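From: Jarosław Stępień
To: Virnside bimanual list
Date: 2026-04-26
Subject: Re: [virnside-bimanual] Left arm drops out while holding the pane

Dear Sowmya, dear all,

Thank you for the quick answer, and excuse me that mine is so long. I wanted to check each point on the real cell before writing, and one of the points took me a whole evening.

First the pictures, so that those who were not in the earlier thread know which cell we speak of. It is the picture frame task: two arms, a frame with a clear pane, one printed photograph.
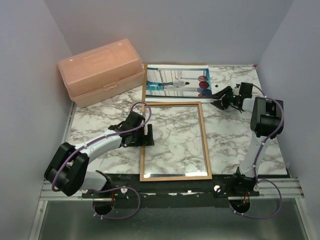
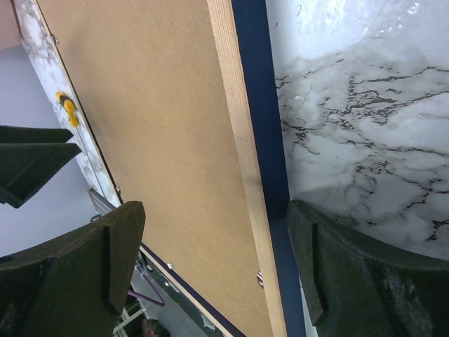 The one before is from a wrist camera, and so is the next.
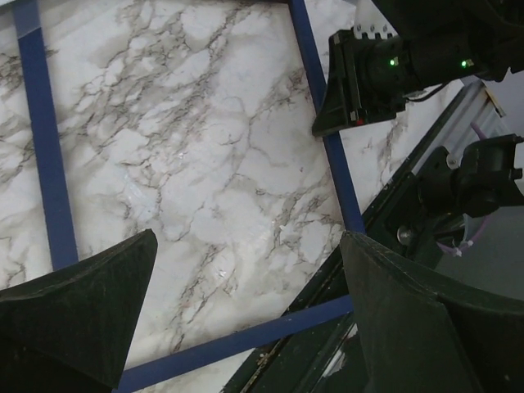
Now to the fault. I will repeat it shortly, because in my first message I mixed two different things and Krishnamoorthy was right to complain.

Fault A: during the two-arm part of the task, the left arm stops to answer on the bus. The controller reports "follower timeout, left", and then it removes the torque from the left arm only. The right arm continues with its own motion until the supervisor script notices, and this is too late.

Fault B: the left gripper closes more than commanded after a restart. This one I can now explain, it was my own mistake in the zero position file. Please forget it.

So only fault A is left, and fault A is the one that worries me. When it came the last time, the frame was lifted. The left arm went down under its own weight, the frame turned in the right gripper and the pane hit the table on one corner. The pane cracked. I was standing beside the cell with my hand not far from it, as I was going to straighten the photograph. I was not hurt, but I do not want to describe it as a small thing. I filled in the incident form the same day.

On 20.. August (no, let me be exact, it was in August, the day is in the log) we had already one event of the same kind with a cardboard dummy. At that time I wrote only "arm relaxed, restarted, OK" in the notebook. I should have stopped there and looked.

Sowmya Arumugam wrote:

> Hello Jarosław,
>
> I went through the log you attached. Before you touch
> the firmware, a few questions.
>
> 1. Is the timeout always on the left side, or is it
> the left side only because that arm does the reaching
> over? On our Flakiro cell we had the same message and it
> was a cable, not the motor controller. The connector sat
> well in the home pose and lost contact when the wrist
> was turned far.
>
> 2. Your log shows 368 good cycles before the first
> timeout. To me that sounds like wear or something
> working itself loose. A software fault would usually
> not be so patient.
>
> 3. What is the watchdog set to? The default in the Pai
> branch is 500 ms, and I think that is much too long
> when two arms hold the same object.
>
> 4. Why does one arm lose torque alone? In my opinion
> this is the real problem. The timeout is only what
> starts it.
>
> Please do not run it with glass again until you know.
>
> Regards,
> Sowmya

My answers follow in the same order.

1. It is always left. I exchanged the two bus adapters and the message stayed with the left arm, so the adapter is good. Then I moved the left arm by hand with the torque off and watched the error counter. In the home pose it does not move at all. When the wrist is turned inward and the forearm is stretched far, as it must be for reaching the frame, the counter begins to climb. If I then push the cable loop lightly with one finger, it climbs faster. With the right arm I could not provoke a single error in the same way.

So your guess about the cable seems to be correct. I opened the wrist cover. The crimp of one data wire is damaged: the insulation has pulled back and only a few strands are still in the contact. The loop was fixed with too little free length, therefore each full turn of the wrist pulled on the connector instead of bending the loop. I made these cables myself, with the length from the old drawing, which was made before we changed the grippers. The drawing was never corrected. Eilif has corrected it now.

2. Yes, I agree. I read the log once more, and single lost packets appear much earlier than the first timeout. The driver repeats the request silently and writes this only at debug level. If it had been a warning we would have seen it a long time before the pane broke. I would like to propose that the driver prints a warning when there are more than 2 repeats in one cycle. I can prepare the patch, if Ilango does not object to more text in the console.

3. It was on the default, 500 ms. I did not know that I should change it. With this value the healthy arm has half a second to pull on an object which the other arm does not hold any longer. I have set it to 20 ms for testing. In free motion there were no false alarms. With the damaged cable still mounted, the stop came early, every time that I provoked the fault. I must say that I tested this with a cardboard piece, no glass.

4. Here I have no complete answer. What I found is the following. Each arm has its own safety thread, and each thread looks only after its own arm. The left thread did precisely what it was written to do – it lost contact and it cut the torque. The right thread had no reason to stop. There is a shared flag for stopping both, but only the emergency button sets it. The timeout does not. I believe it stayed so from the time when the two arms worked on separate tables.

And there is a second question behind it, where I need advice. If both arms stop, should they hold the position or should they relax? With hold, the frame stays in the air, but a hand that is caught between the grippers is also held. With relax, the hand is free and the frame falls. Eilif is for holding with reduced current. Krishnamoorthy wants hold first, and then a slow lowering to the table. But to lower an arm that does not answer on the bus is of course not possible, so this could be done only by the healthy side, and then the frame turns again. Has somebody on the list solved this for thin objects? In the Dotness documentation I found a chapter on it, but it treats only one arm.

What is changed in our cell until further notice:

The glass pane is not used. I ordered acrylic of the same size, and until it comes we practice with the frame empty.

The left cable is taken out. The new one has a longer loop, and the tie nearest to the wrist is moved back so that it carries the pull. I will make the same change on the right, although that one shows no errors.

The timeout of any arm now sets the shared flag. It is a change of four lines and it is on my branch, please review it before you merge. I am not the author of that module and I may have overlooked something.

No hands over the table while the torque is on. This was a rule before also, and I was the one who did not keep it. If the photograph lies crooked, the cycle is aborted, the torque goes off, and only then one corrects it.

One more remark for Ilango, who asked me privately if the blue tape on the table could be a reason, because a finger may catch on it. I looked at this. At the time of the timeout both grippers were well above the table, and the motor currents show no contact. So no, in this event it plays no part.

I will run the new cable through the worst pose overnight, without any object, and write the error counter here afterwards. If it stays at zero I will still wait for your opinion on hold or relax before we lift anything breakable.

The damaged connector is in a small bag on my desk, if someone wants to see it under the microscope.

With best regards,
Jarosław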